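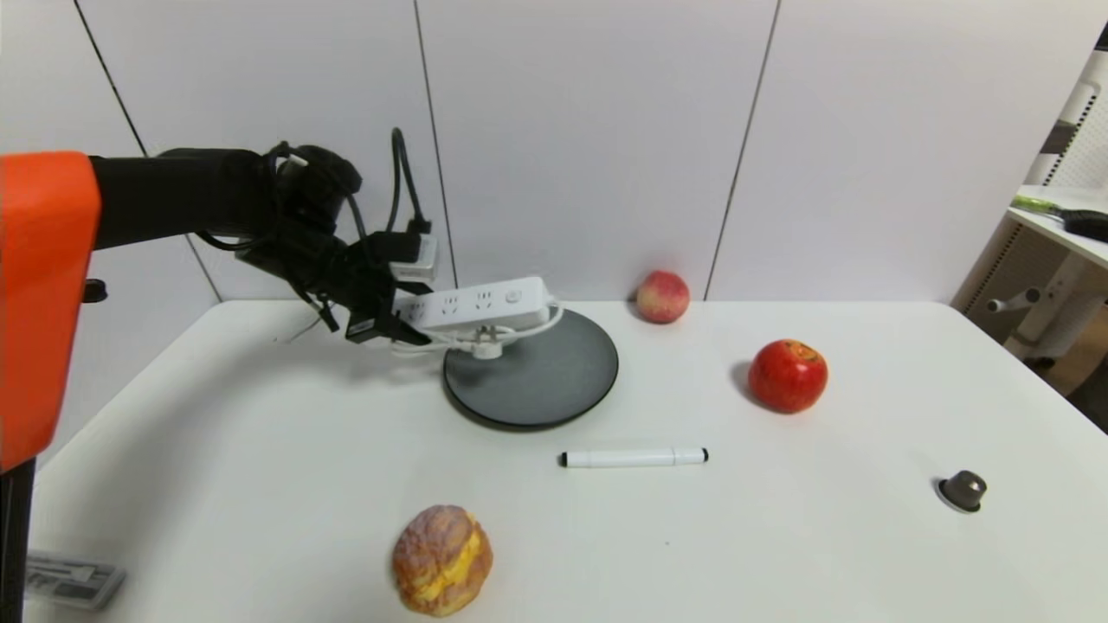

Does Laser Therapy Help Rabbits with Sore Hocks? A Look at Clinic Records

Student project report, second-year veterinary nursing
Valquíria Arruda and Mirko Caruso
Supervisor: Benedetta Santoro
Submitted Jul 23, 2021

Summary

We went through the records of one small-animal clinic in Plaltham to see whether rabbits given low-level laser therapy for sore hocks (pododermatitis) healed any faster than rabbits given ordinary care. We could not show that they did. We could not show that they didn't either, and most of this report is about why.

Background

Sore hocks are common in heavy rabbits, rabbits kept on wire or hard floors, and rabbits that don't move much. Standard care is soft bedding, weight loss, clean dressings and pain relief. Laser therapy is now sold as an extra by many clinics, this one included. The leaflet in the waiting room says it "speeds natural healing". It gives no source, and when we asked for one we were handed a second copy of the leaflet.

Method

The clinic let us search 1235 rabbit visits. We kept cases where a vet had written down a grade for the sores at the first visit and at a later one. That left 20 rabbits. Of these, 11 had laser sessions on top of standard care and nine had standard care only. Fiorella Longo pulled the records and removed the owners' details before we saw them. Yu-ting Chien graded the case photographs without being told which rabbits had been treated, although shaved fur gave some of them away.

Results

Most rabbits in both groups improved by at least one grade. Seven of the laser rabbits did, and six of the others. With numbers this small the difference means nothing, and we have not run a statistical test to dress it up. Two laser rabbits got worse. Both had stayed on the same flooring at home.

One case is worth a mention. Sartori, a neutered male Rex, is the rabbit the clinic likes to talk about. His sores closed during his course of laser. His notes also show that in the same weeks he lost weight, moved from a wire cage to a pen with fleece, and started on meloxicam. Any of those could have done it.

Problems with the data

Owners chose whether to pay for laser. People who pay for extra sessions may also be the ones who change bedding more often, and we had no way to check. Laser rabbits were seen more often, so their dressings were changed more often by someone trained to do it.

Settings were hardly ever recorded. The notes say "laser, both hocks" and leave it at that. One entry, from May, has "600" next to it with no unit, which might be a dose, a time or a price.

Discussion

Our supervisor thinks we are too hard on the treatment, and she has seen rabbits relax during sessions. We accept that she has. A rabbit sitting still on a warm towel is not evidence that its skin is healing, and rabbits also sit still when they are frightened.

We would like the clinic to write down the device settings and the home flooring for every case. A fair trial would need a sham session with the beam switched off, and more rabbits than one clinic sees. Until then we would spend the money on the floor first.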